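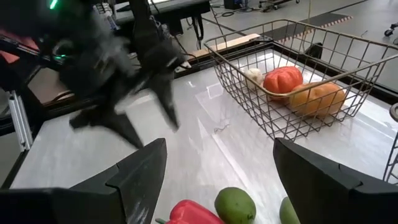

Sorting produce at the Gollwood test floor, with a garlic bulb, a tomato and a squash in the wire basket.

New house rules for two-armed robots at Gollwood

May 16, 2026

I got my hands on the new two-arm rules at Gollwood this week, and I like them a lot more than I expected to! They run just 5 pages (the old ones, from before my time, were a binder) and they cover every table where a robot handles food.

The big one is about sharing space. Only one arm may reach over the basket at a time, and the other has to hold back until it's clear. Cables get taped down or routed under the table before a shift starts, and finger tips are checked for wear every 90 hours of running time.

Selim Ekinci, who wrote most of it, told me the cable rule got the most pushback - people hate tape. Kavinda Mondal wanted a speed limit for the free arm too, and that one's still being argued over.

The rules kick in right away at Gollwood, and the Gonley site gets them once its tables are re-marked. I've asked for a copy I can share with you all, so check back.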